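Come teach our robots to build a computer: call for participants

The Paju Lab at Irness is looking for 30 people to help us with a study on how robots learn long, fiddly jobs from human teachers. You don't need a background in robotics. You do need patience, two steady hands and a bit of curiosity about what goes on inside a desktop PC.

Our question is easy to say and hard to answer. When a person guides two robot arms through putting parts into a computer, which pieces of that lesson does the robot really need? In our first round, Susent, we recorded 100 full lessons and trained on every second of them. Then we cut the training set down to the moments just before and after each contact between a part and the board, and the arms did better on memory modules than they had with the whole recordings. We did not expect that! We want to know if it holds up with new teachers who have never met us or our habits, and that's where you come in. 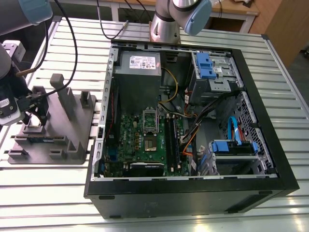 Ieva Stankevičius
Study lead, Paju Lab
Posted Dec 18, 2023

The work is done on an ordinary Dell desktop lying on its side with the cover off. Small parts wait on a gray plastic holder to the left of the case, and you guide the arms between the holder and the motherboard. Memory modules go into slots, and the processor goes into its socket under a metal bracket. The processor is everyone's favorite and also the one that makes people hold their breath. The parts are all secondhand and we have spares, so please don't worry about breaking something.

What a visit looks like

You'll come to the lab for two visits. On the first, Indrek Siliņa will show you the controls and you'll practice for as long as you like on a bare board before we record anything. After that you'll do a set of short lessons, one part at a time, with breaks whenever you want them. On the second visit you'll do the same parts again, but this time we'll ask you to talk out loud about what you're watching for: the notch, the angle, the point where you'd slow down. Those comments are a big part of the study. In Susent we only had them from 7 people, and they turned out to be so useful that Kaja Venckus rebuilt our labeling method around them.

We'd also like you to stay for the last part of the second visit, when the arms try the job on their own with a model trained on your lessons. Some tries go well and some are a mess. Both are fun to watch, and we'll ask you to tell us where you think it went off track. 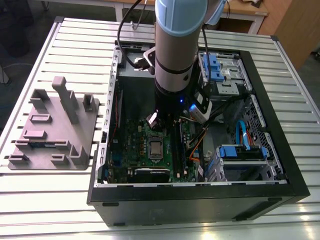
4 min read

Who can take part

We're looking for adults 18 and over who can sit or stand at a workbench and use both hands with the controls. Glasses are fine. Left-handed people are very welcome - we had too few last time and it shows in the data. About half of our places are for people who have never opened a computer case. The other half are for people who have done it for work or as a hobby, and if you repair machines for a living we would love to hear from you.

You can't take part if you were a teacher in Susent, as we need fresh eyes for this one.

What we record

Fixed cameras record the workspace, and the system logs the position of each arm and gripper. Your voice is recorded on the second visit only. We don't film faces. Recordings are stored under a number, and you can ask us to remove yours at any time up to the point where the data set is released, planned for September. The release will be called Diltlow and will be free for other research groups to use.

Thanks and travel

Each visit is paid, and you get the first payment even if you decide not to come back for the second. We cover bus and train tickets within the region. Please keep your receipts and hand them to Yolanda Garrido at the front desk.

The lab is on the ground floor with step-free access from the parking lot. If you need a certain chair height, a quieter room for the practice part or anything else, put it in your message and we'll set it up before you arrive.

How to sign up

Write to the study desk through the contact form on the Paju Lab page and put "Teacher" in the subject line. Tell us which hand you write with, whether you've worked inside a computer before, and which times suit you. Austra Ramanauskas answers all sign-ups and will send you the consent form to read at home. Signing up doesn't commit you to anything.

If you're not sure you'd be any good at it, please write anyway. Slow and careful teachers gave us some of our best lessons last time, and so did a few who dropped things.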